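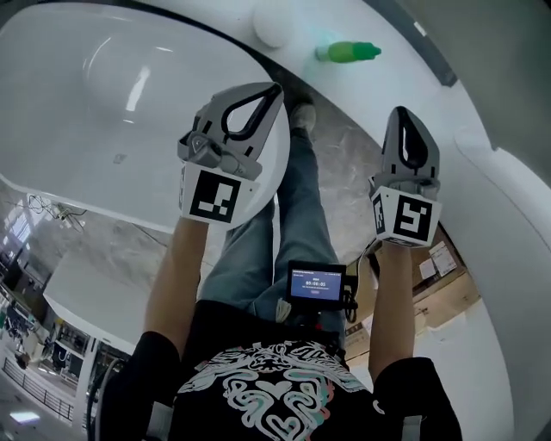

Stop showing robots the perfect version

I have been cleaning baths for a fortnight. Same few baths, over and over, with a pair of grippers where my hands should be. So I have opinions and I want to get them down before the evening shift.

The going idea is that demonstration is the easy bit. Get someone who knows how to wipe a bath, let them wipe it, save the recording, repeat until there's enough. At Trunham we have 2,865 saved. Mostly clean, mostly tidy, mostly by people who got very good at it. And I think a big chunk of them are close to useless.

Why? They're too good. Or too smooth anyway. By the third day you know exactly where the rim is. You come in at the same height, same angle, cloth goes along, done. Lovely to watch back. Teaches the thing one route along one rim. Move the bottle a hand's width and there's nothing in the pile that says what to do about it.

Vimala Nair, who ran our sessions in May, used to throw out any take with a fumble in it. Cloth dropped, bottle knocked over, binned. I argued with her then and I'm still arguing. The fumble is the bit you want. Somebody drops the cloth, stops, goes back, gets it at a worse angle, carries on. That's the job. Anyone who has cleaned a bathroom for money knows its half recovering from your own mistakes.

Her side, to be fair. Feed a machine sloppy work and it copies the slop. It doesn't know the drop was an accident. It may well learn to drop the cloth first and then pick it up, every time, like a ritual. She's seen that happen on an earlier job at Skovska and I believe her. So cut the drop and keep the recovery. Start the take with the cloth already on the floor. Start it with the bottle on its side. It's more setting up, it's dull, people moan. Do it anyway.

Second thing. Remote control. Ismail Amrani thinks hand-held kit is a passing phase and we should all be sat at a desk driving real arms. I did 4 sessions that way. Hated it. Everything slow, no feel at all, you press on the enamel and get nothing back. 19 takes in an afternoon, when by hand I'd do that before the first tea. But he's right about one thing, which is that at the desk you can only ask for what the arm can do. By hand I lean, I twist, I shuffle my feet round without noticing. A robot on a fixed base can't shuffle. So some of my best takes are of things it'll never manage. Bit galling.

My answer is both, mostly by hand, and a rule about feet. Plant them. If you can't reach the far end from where you are, the take ends there and you say so in the notes.

Last thing, pay. People are paid per take. Of course they go fast and smooth and avoid anything awkward! I would. I do. Pay by the hour and ask for awkward ones and you'd get a diffrent set of recordings inside a week. I've said this at 2 meetings now. Saying it again Saturday.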